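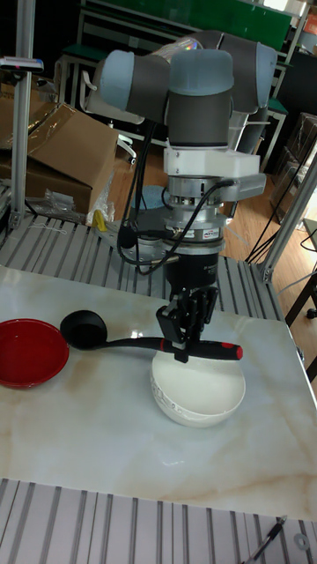
4. Setting up the serving table

Do this after the boards are down (section 3) and before any food comes out. Takes one person if everything is already unpacked.

4.1 Wipe the marble-pattern top. Damp cloth, then dry cloth. No scouring pads, they dull the shine and it doesn't come back.

4.2 Put out the two bowls. White one with the little gray pattern is the serving bowl. Red one is the soup bowl, goes to the left of it. Keep the red one in from the edge by a hand's width if you can. Edge of the table gets bumped.

4.3 Leave a gap between the bowls. Wide enough for the bowl of the ladle to come down without knocking either rim.

4.4 Ladle. Black one with the red on the handle. Hold it by the handle, not the neck. When it's parked it lies flat across the white bowl, red tip to the right.

Note: left-handed servers, swap everything over. Red bowl right, white bowl left, tip of the ladle to the left. Umesh does it this way and it works fine.

CAUTION: Don't leave the ladle standing up in an empty bowl. Long handle, it tips, takes the bowl with it. We've lost 2 white ones like that since June.

4.5 Fill the red bowl. Stop well short of the rim. A full bowl slops as soon as the ladle goes in.

4.6 Test pour before guests. One ladle, red to white, nice and slow. Holds 200 ml if you fill it level. If you're getting drips on the marble between the bowls, let the ladle hang over the red bowl for a second before you move accross.

4.7 Check the handle. If the red part feels loose or turns in your hand, stop using it and get the spare from the Zidholm crate. Tag the bad one and leave it for Vandana Srivastava.

CAUTION: Hot soup. Move the ladle low, never over anybody's arm. Kids' sessions, adults pour, no exceptions.

4.8 Refills. Bring the pot to the bowl, not the bowl to the pot. Carrying a full red bowl across the floor is how we ended up mopping on Thursday.

Clearing down

4.9 Ladle out first, straight in the sink. Then white bowl, then red.

4.10 Wash by hand, warm water, soft sponge. Don't stack the white bowls wet, the outer pattern picks up marks. Up to 16 in a crate with paper between, no more.

4.11 Wipe the table again, same as 4.1. Check teh underside of the lip too, soup runs under there and dries.

Missing or chipped pieces: write it on the Nernport sheet, item code 905 for anything in the soup set. Ashok Rastogi orders replacements, allow a week.

Next: section 5, Bread and side plates.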